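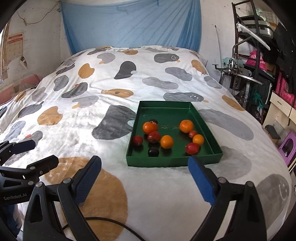 Kohei Nagano would rather keep the old pads. He wrote in after the February issue to say that the smooth ones never marked a plum on him, and that a change of finger pad in the middle of a project makes the early sessions hard to compare with the later ones.

Fair point, and it is why the Tisex trial of hand-held grippers is running both kinds side by side until the end of the month. Each person gets 16 sessions per pad type, all with soft fruit and a shallow tray, at home on whatever surface they have. Sheldon Gosselin wanted soft bedding included - a tray that shifts a little when you touch it shows up a stiff trigger faster than a bench does.

So far the textured pads need less squeeze on small round fruit. Stems are still a nuisance with either type. Phúc Đàm finds the return spring heavy after an hour, and Lulari is sending 2 lighter ones to try.

The controller comparison has been put back until the new cables arrive. Session notes go to Hưng Ung by Wednesday, May 14, 2025. Please write the pad type on the first line, as 79 of the last batch came in without it.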